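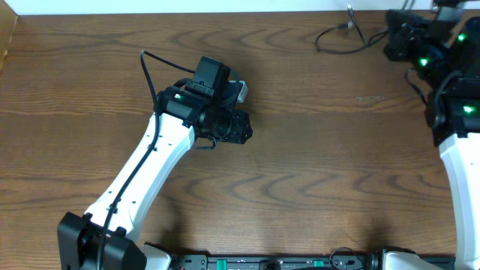
Bríd Breathnach reckons you can tell how a place really feels about its machines by who's allowed to switch them off, and she told me to ask that before anything else. So I did, about 2 minutes after signing in at Virent's open day on 13th August, and the answer was: everyone on the bench team. Good start!

Virent do cable assembly and repairs in a low building on the Pornbridge road (parking is dreadful, go round the back). I'd pictured cages and yellow lines. What I got was a wooden table with a pair of white and black arms on it, and Wiroj Inthanon, who had spent years on the sorting bench and now teaches the arms the same job.

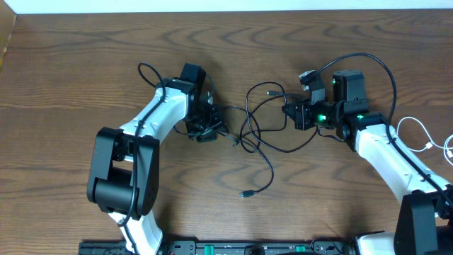
He was very frank about the change. His shoulders are better, but he misses the chatter – sorting used to be a bench of people gossiping over the radio, and now it's mostly him, a screen and whoever wanders by with a question. The firm put everybody through 30 hours of training last December, which he thought was too short, and a couple of people moved over to testing because they didn't fancy it. Pay went up a grade for those who stayed. I asked if he worried about his job and he said less than he did, more than his manager does.

Loukia Koutsoukos from the office gave us the tour figures: 1179 leads checked last month, against a target of 1000. Somebody behind me wanted to know how many of those a person had to redo, and she promised to find out. I'm still waiting on that one, Loukia!
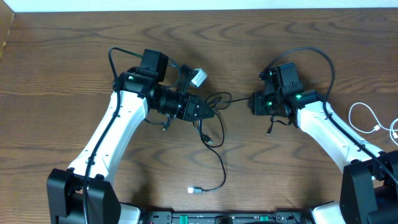
The two arms at the Virent bench, with a USB cable between them.

Tea was in the canteen afterwards, with a really good lemon cake. Next visit is Istonar, if they ever answer my email.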